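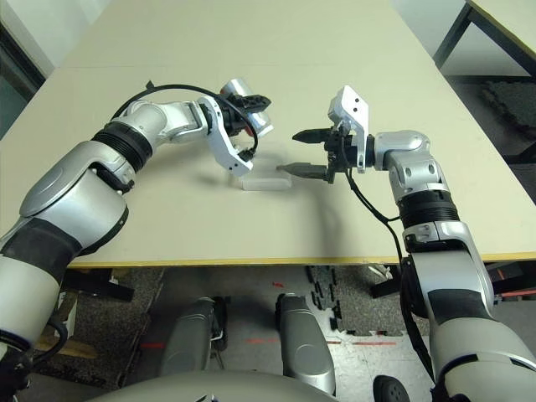

添付1：クリーム色の天板と、その上の半透明の白い小片

差出人：塗装・表面仕上げML 投稿者
宛先：finish-ml
件名：Re: 淡色天板の黄変と再塗装の下地処理について
日付：2023年12月4日

Hartleyさん、各位

返信が遅くなりました。引用の三点について順に書きます。

Cyril Hartley さんの投稿：
> 作業室の天板（淡いクリーム色、二液ウレタン仕上げ）ですが、7月に塗り替えた
> 面の一部が窓側だけ黄色く寄ってきました。上塗りは Lavanis の艶消し、下塗りは
> 在庫の Skendach を使っています。
> (1) 黄変は上塗りと下塗りのどちらに由来すると考えるべきか。
> (2) 再塗装する場合、旧塗膜は全部剥がす必要があるか。
> (3) 淡色の場合、研磨はどの番手で止めるのがよいか。
> なお硬化剤は缶の表示どおりの比率で計量しています。

(1) について

文面だけでは断定できませんが、私はまず下塗りを疑います。硬化剤が芳香族イソシアネート系の場合、紫外線で黄変します。上塗りが無黄変型でも、艶消しのクリヤーは紫外線をかなり通すため、下の層の変色が表に出ます。窓側に偏っているという点もこれと矛盾しません。

切り分けは次の手順でできます。目立たない場所で上塗りだけを湿式で削り、下塗りが露出したところで色を見ます。削った面が周囲より黄色ければ下塗り側、黄色味が削り粉と一緒に取れるなら上塗り側です。斜めに幅広く削ると層の境目が読みやすくなります。目視は昼光色の光源で行ってください。電球色の下では淡いクリームの差はまず判別できません。

もう一つ、窓側と反対側で同じ材料の缶を使ったかどうかを確認してください。当方では以前、途中で硬化剤の缶を替えた面だけ色が動いたことがあり、原因は開缶後に長く置いた硬化剤でした。保管記録が残っていれば突き合わせる価値があります。

(2) について

密着に問題がなければ全剥離は不要です。碁盤目で剥がれが出ないこと、溶剤で拭いて膨潤や軟化がないことの二つを確認し、どちらも通れば旧塗膜を下地として使えます。ただし(1)で下塗りが原因と分かった場合は、黄変した層を残したまま無黄変の上塗りを重ねても変色は続きます。隠蔽力のあるエナメルで遮るか、その層まで落とすかの二択です。淡色を維持するなら、私は落とすほうを選びます。

エナメルで遮る場合は膜厚に注意してください。艶消しは厚く付いた部分で艶が上がりやすく、天板のような水平面では斑として見えます。一度に厚く塗らず、2回に分け、間隔は製品の仕様書に従ってください。間隔の上限を超えたときは層間研磨が必要です。この上限を見落として層間剥離を起こした例が、過去ログにも何件かあります。

(3) について

淡色のエナメルであれば下地は#320で止めて構いません。#600まで上げると足付きが不足する製品があります。逆に、クリヤーで仕上げる場合は#400程度まで上げないと研磨目が残ります。当方の手順を書いておきます。

・中性洗剤で脱脂し、水拭きのあと十分に乾かす
・#240で欠けと塗りだれを均す
・#320で全面を当てる（当て板使用、端部は手加減する）
・集塵し、溶剤を含ませた布で一方向に拭く
・試し塗りを乾かし、密着を見てから全面に進む

シリコーンを含む艶出し剤を使った履歴がある天板では、最初の脱脂を二度行ってください。ハジキが出てからでは戻りが大きくなります。

乾燥後の扱いについても補足します。指触乾燥と完全硬化は別です。硬化が終わる前に樹脂の容器や軟質の敷物を置いたままにすると、跡が残ったり、可塑剤が移行して塗膜がべたついたりします。軟質塩ビの敷物は硬化後でも避けたほうが無難です。淡色面では跡が灰色の輪郭として見え、拭いても取れません。

材料の入手について。Wojcik の無黄変硬化剤は小缶の扱いがなくなったようで、先月問い合わせたところ代理店の Clandiretti から中缶のみとの返答がありました。開缶後は湿気を吸って増粘するため、天板一枚のために中缶を買うのは勧めません。近隣で使う方がいれば、開缶日を合わせて分けるのが現実的です。分ける際は乾いた金属容器を使い、空隙を残さないでください。

次の情報があれば、もう少し絞り込めます。

・下塗りの硬化剤の型番とロット
・塗布時の室温と湿度
・塗布後に天板を使い始めるまでの日数
・清掃に使っている洗剤の種類

アルカリ性の洗剤を常用している場合、黄変とは別に艶の変化が出ていることがあります。色差計をお持ちでしたら、窓側と反対側のb値を同じ条件で測って載せてください。測定箇所には鉛筆で印を付けておくと、再測定のときに位置がずれません。

以上です。

--
finish-ml
投稿の際は引用を必要な範囲に絞ってください。添付は一通につき2点までです。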